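Chapter 6
Comparing Grippers on Soft and Tangled Objects

After working through this chapter you should be able to:
set up a fair comparison between two grippers on the same arm
choose test objects that show where each gripper is weak
record a failed grasp in a form that another person can use
explain what a wrist camera adds to the record, and what it leaves out

6.1 Why the test object matters

Most grippers look good when they are tried on a block. A block has flat sides, it keeps its shape when squeezed, and its position can be given by a few numbers. In Chapter 5 the Wellcombe two-finger gripper and the Orkeo three-finger gripper were both tried on blocks and tins, and the difference between them was too small to be of use to a buyer.

A bundle of cable is another matter. It has no fixed outline. When one strand is pulled, others may come with it, and a finger that closes in the wrong place may go through a loop and hold nothing. The connectors are stiff while the cable behind them bends, so a grip that suits one part is often poor on the next.

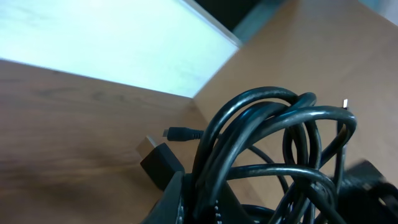
Yokoyama Technical College, Department of Mechanical and Control Engineering

In a pile like this the strands are hard to follow, even for a person with time to look. The HDMI plug and the micro-USB plug are easier targets, as both stick out of the bundle and their metal tips catch the light. A beginner will usually send the fingers to a plug first. Whether that is a good choice depends on how the cable behind it is held by the rest of the pile, and a single view from the wrist cannot settle that question.

6.2 The trial used in this chapter

The results discussed here come from a set of trials run by Kenta Maruyama and Sadao Kudo. They used one arm, one controller and one wrist camera throughout – only the gripper was changed. Each gripper was given 142 attempts at lifting a cable by its plug. The pile was made up again by hand after every attempt, successful or otherwise.

An attempt was counted as a success if the plug was lifted clear of the pile and held there while the arm stood still. Lifting the whole bundle was recorded separately. The Wellcombe gripper brought up the whole bundle on 54 attempts and the Orkeo on 11, and we shall return to these two figures in Section 6.5.

The fingers were driven by the Asau controller, which can store up to 3000 force readings for each attempt. The readings were kept for failed attempts as well. Students often delete these to save space, and then have no means of telling a slip from a miss.

6.3 Before you begin

Read the whole of this section before you switch on the arm.

Fit the first gripper and check that the camera mount has not moved. Measure the distance from the camera to the fingertips and write it down. If the second gripper is longer than the first, the same arm position will put its fingers lower, and the starting height must be changed to match.

Decide what will count as a success and write that down too. Do not alter it once the trial has started. If the rule proves to be a bad one, finish the set, note the fault and run a new set under a better rule.

Keep the lighting the same for both grippers. Black cable with a glossy cover gives bright highlights along the top of each strand, and these move when a lamp is moved.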